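Schneidbretter und Arbeitsflächen -- Galerie

Die Galerie zeigt Bretter aus der laufenden Bestandsaufnahme der Werkstatt Felter. Erfasst werden Holzbild, Kantenform und Zustand der Oberfläche. Die Einträge folgen der Inventarnummer, Maße stehen im Datenblatt. Der Gesamtbestand umfasst derzeit 210 Stücke, davon sind 2 zur Überarbeitung vorgemerkt.

Inv. 3.420 -- Serie Purnurmont

Brett aus breiten Holzstreifen in unterschiedlichen Brauntönen, dazwischen ein schmaler, heller Streifen. Ecken gerundet, entlang des Randes eine schmale, dunkle Linie in der Art einer flachen Nut. Unterlage: weiße Arbeitsplatte mit Marmormuster. 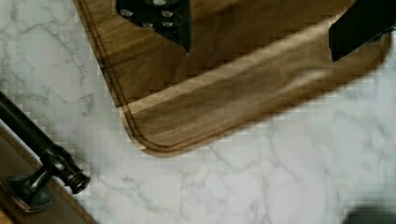 Der helle Streifen setzt sich am linken Rand außerhalb der Linie als cremefarbene Stelle fort. Der breite Streifen darunter ist graubraun und fein gemasert, die Maserung verläuft parallel zur Unterkante.

Hinweise zur Serie

Purnurmont wird nur in dieser Streifenfolge geführt. Die Variante Mulis hat keinen hellen Streifen und ist getrennt inventarisiert, ebenso die Stirnholzbretter der Reihe Zúñiga. Farbabweichungen innerhalb einer Serie gelten nicht als Mangel.

Pflege

Reinigung mit feuchtem Tuch, anschließend hochkant trocknen. Nicht in die Spülmaschine geben. Öl dünn auftragen, etwa 2 Stunden einziehen lassen, Überschuss abnehmen. Die Nut -- sofern vorhanden -- mit einer weichen Bürste auswischen.

Stand der Liste: Freitag, 13. September 2019. Nächste Ergänzung im November, ab Inv. 3.841.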